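I've worked at Holst for long enough to remember when the packing list was a clipboard on a string, so I have opinions about automation, and a few of you asked for them after my moan in June. Get a cup of tea.

The short version: we now have a system called Trotinance that decides what gets picked, in what order, and who does which bit. The lifting and sorting of the smaller boxes is meant to go over to arms next, supplied by Bollix. Nothing dramatic has happened. I still have my job and I still come home with sore feet. But the day feels different, and I've been trying to put my finger on why.

We're in an old brick building with a white ribbed ceiling that makes every dropped spanner sound like the end of the world. I like it a lot, even in winter.

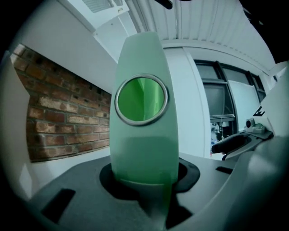
Green lens, red brick.

What has changed most is the talking. We used to sort the morning out between us – who fancied the heavy stuff, who had a bad back, who'd been stuck on labels the day before. Now the screen hands it out at 7 and we go where we're sent. It's fairer, I'll give it that. It's also very quiet until the first break!

The numbers went up, of course. We used to get through 800 boxes on a good day, and in the first full week we did 3,170 without anyone running. Management were delighted (there was cake). I was pleased too, but I noticed that 141 of those came back to my bench as "exceptions", meaning the system couldn't make sense of them and a person had to. That's my job now, really. I'm the exceptions lady. 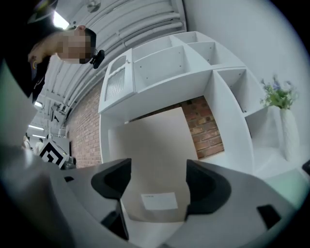
I don't mind exceptions, because they're the bit that still needs a brain. A dented corner, two orders taped together, a code that's been stuck on upside down. The Dodov trainer told us a machine should manage most of that within 2 years, and perhaps it will. I did ask how it would cope when the printing is faint and tiny, like on that little white label near the bottom of the cardboard, and got a long answer with the word "confidence" in it several times. I squint, then I turn the thing to the light, then I ask whoever's nearest. I'd love to know which of those gets automated first.

What I'd ask for, if anyone upstairs reads this, is a say in the order of the work. Let us swap jobs among ourselves before the first break, and let the screen catch up afterwards. I've put it in the suggestions box twice now, and I'm told it's being looked at for the next update.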